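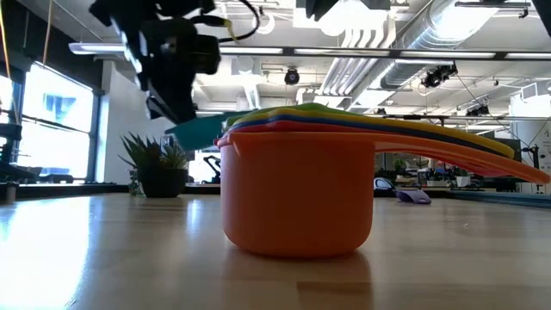

Who manages the lease-up when a building opens in phases?
The on-site leasing coordinator, reporting to the property manager. At Osell that position is vacant and is described in this posting.

Leasing Coordinator - Osell Apartments, Plidville

Botha Residential is hiring a full-time leasing coordinator for Osell, a rental community in the Plidville rail district. The first building is occupied. The second is in lease-up, with move-ins starting in April. Units range from studios to two-bedrooms.

The position reports to Dineo Ngcobo, property manager, and works alongside one maintenance supervisor and a part-time concierge.

Duties

Respond to phone, email and walk-in inquiries during office hours and log each one in Florker, the property management system used at all Botha sites. Entries must be complete by close of business.

Conduct tours of model and vacant units. Check each unit on the tour route before the office opens: lights, thermostat setting, window locks, odors, debris left by contractors.

Screen applications against the published rental criteria. The criteria are applied the same way to every applicant. Exceptions are not made at site level.

Prepare leases, addenda and renewal offers. Renewal offers go out 2 months before lease expiration.

Schedule move-ins with the freight elevator calendar and complete the unit condition report with the resident at key handover.

Post rent and deposit receipts, and send the delinquency list to the property manager each month.

Requirements

High school diploma or equivalent. At least 3 years in residential leasing, or 2 years with a current state leasing license. Working knowledge of fair housing law. Applicants who have not used Florker will be trained, but prior use of some property management software is expected - spreadsheets alone are not sufficient.

The job involves climbing stairs, walking between buildings in all weather and carrying up to 20 pounds. Weekend shifts rotate among office staff.

Pay and benefits

Hourly, paid every two weeks, with a commission on each new lease and a smaller one on renewals. A retention bonus of $2000 is paid after the first full year. Medical and dental coverage begin after the first month. A rent discount is available to employees who live on site; residency is optional.

How to apply

Send a resume and the names of two supervisors to Precious Hendricks, Botha Residential, Plidville office. Put "Osell leasing" in the subject line. Cover letters are optional. First interviews are by phone. Second interviews are held on site with Dineo Ngcobo and Asuka Kudo, regional manager, and include a short practice tour of a one-bedroom unit.

A background check is run after a written offer - not before. Botha Residential is an equal opportunity employer.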